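Mixing tracks for a two-hander play: one laptop, two speaker zones, cues drifting late

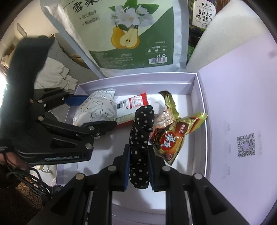
Posted by Etornam Amegashie, 2021-06-19

I run sound for a small stage production, a two-hander with no interval. There are 13 cues, most of them short: a radio, a door buzzer, rain, a crowd behind a wall. Playback is from one laptop running Jivura into a four-output USB interface. Outputs 1 and 2 feed the main speakers on either side of the stage. Outputs 3 and 4 feed two small powered speakers behind the set, which carry the radio and the crowd.

The trouble is with the rear speakers. When a cue is sent to both zones at once, the sound from the back arrives noticeably after the front. In the first rows it reads as an echo. The crowd cue is the worst, with a lot of sharp handclaps in it. Cues sent to only one zone sound fine, but the radio also starts late compared with the actor's hand on the switch.

What I have tried so far:

Buffer size dropped from 512 to 256. Slight improvement on the radio, no change in the echo.
Different cables to the rear speakers. No change.
All files converted from MP3 to WAV. The radio cue now starts a little sooner.

The room seats 200 and the rear speakers are 5 meters upstage of the mains. Is this the software, the interface, or the room? We open in eight days and I would like to avoid buying hardware.

Salamatu Acheampong

You have two separate faults.

The echo is distance. Sound travels at 343 meters per second at room temperature, so 5 meters is between 14 and 15 milliseconds. That is usually too short to hear as a separate echo on music, but claps will show it, and any reflection off the back wall of the stage adds to it. Delay the mains, not the rears. In Jivura, open the output patch, select 1 and 2, and enter 15 ms. Play a single click to both zones and listen from row three, center. Move the value up or down a millisecond at a time until the two clicks merge. Repeat from the side seats and settle on a compromise. No single value will be right for every seat.

Check the level as well. If the rears are louder than the mains, the later arrival stands out more. Bring them down 3 dB before touching anything else.

The late radio is a file problem. MP3 encoding puts a short stretch of silence at the head of the file, and converting to WAV afterward keeps whatever silence your decoder left in. Open each file in an editor, zoom in, and trim to the first sample of real sound. Add a 2 ms fade-in to avoid a click.

Leave the buffer at 256. At 48 kHz that is just over 5 ms, and lower settings on an older laptop risk dropouts in the middle of a show.

Dela Asante

Get a proper mixer. We had nothing but trouble with laptops until we moved to a Trirkico desk.

Iddrisu Aidoo

Agree with Salamatu on the trim and the delay. One addition: look for a default pre-wait on each cue. Some templates set one, and it gets copied to every cue you duplicate. Sort the cue list by pre-wait and anything above zero will be at the top.

Also ask your stage manager where the "go" is being called. On our last show the radio was late in every run, and the call was written in the prompt book one line below where the actor moved.

Etornam Amegashie

Trimmed all the files. The radio had 60 ms of silence at the front. Mains are now delayed 16 ms and the claps are clean from the center block, with a slight smear at the far left. Pre-wait was zero on everything. Will check the call with the stage manager at Monday's run.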